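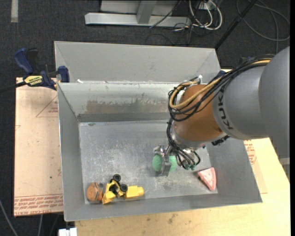

Tidying-up trials, bin station
26 August 2020

Gwenaël Marty asked me over coffee whether I would trust this arm to clear up after his kids yet, and I have been chewing on it ever since, so forgive me if this entry wanders. My short answer is no, though I'm a good deal more hopeful than I was last December.

Picking toys up off the floor is the chore I'd most like to hand over (I have stepped on enough of them at home!). The green ball is the friendly one. It's round, so the fingers can come at it from any side, and today they had a proper hold on it with the plate down on top. I logged 40 tries on the ball before lunch and the Solberg script only stopped on me 2 times, both during homing, which I can live with.

The cheese wedge is another matter. It likes to lean on the sloping wall, and then the planner gets shy about the fingers touching metal. I've set the wall margin to 4 mm for the next run and left a note in the Bondo folder so we don't forget to put it back. The yellow truck on its side, wheels up, I'm saving for when I have patience. A child of three would just grab a wheel — I'd love to see the arm come up with that by itself.
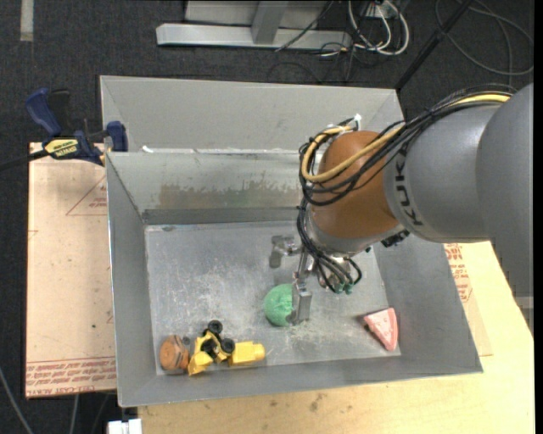 Ball on the bin floor, gripper over it, cheese off to the right.

Run 332 is the one to look at if you only have time for one, Gwenaël. Watch where the straight finger comes down next to the ball. I think our offset is a hair too far right, but I've been wrong about that before and would be glad of your eyes on it.

To do: wipe the bin floor, it's gotten dusty again. Check the clamp on the left. Ask Pirnine about softer fingertips. Truck trials after that, if the Rirkeck people haven't booked the afternoon.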